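Keep the old fridge

My neighbour Peadar Noonan replaced a working fridge in June. It was 19 years old, the seals were good and it kept milk cold. He had read that a new one would pay for itself, so he spent 348 euro and had the old one taken away. I think he was badly advised, and I think a lot of people are.

The case for replacing is always made on running costs. A newer model uses less electricity, and I don't dispute that. What gets left out is the price of the new machine, the energy that went into building it, and the chance that it will be scrap in eight years when a circuit board goes and the maker no longer stocks the part.

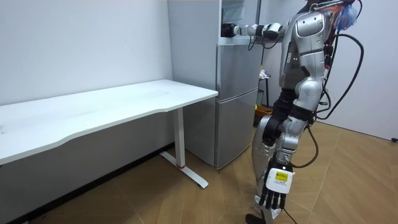 Repair used to be the ordinary thing. My aunt had the same man out three times for the one thermostat, and she would have been insulted if he had suggested a new appliance. Now the call-out charge alone puts people off, and by the time the engineer has looked at it and ordered a part you are halfway to the sale price of a replacement. I don't blame the engineers. They have vans to run.

I would change two things. Parts should be sold to anyone who asks, at a price printed in the manual. And the guarantee should be long enough to hurt if the thing is badly made — two years is too short for something that is never switched off.
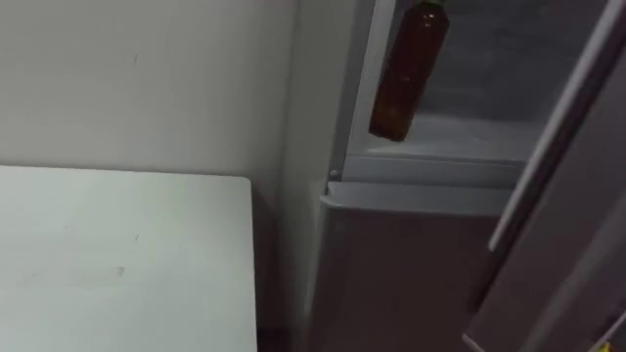
Úna Sheehan wrote to me after my last piece to say that this is easy talk from someone who owns his kitchen. She rents, and her landlord picks the cheapest model in the shop while she pays the bill for running it. She is right, and I have no good answer for her, except that the same longer guarantee would give her landlord fewer cheap models to pick from.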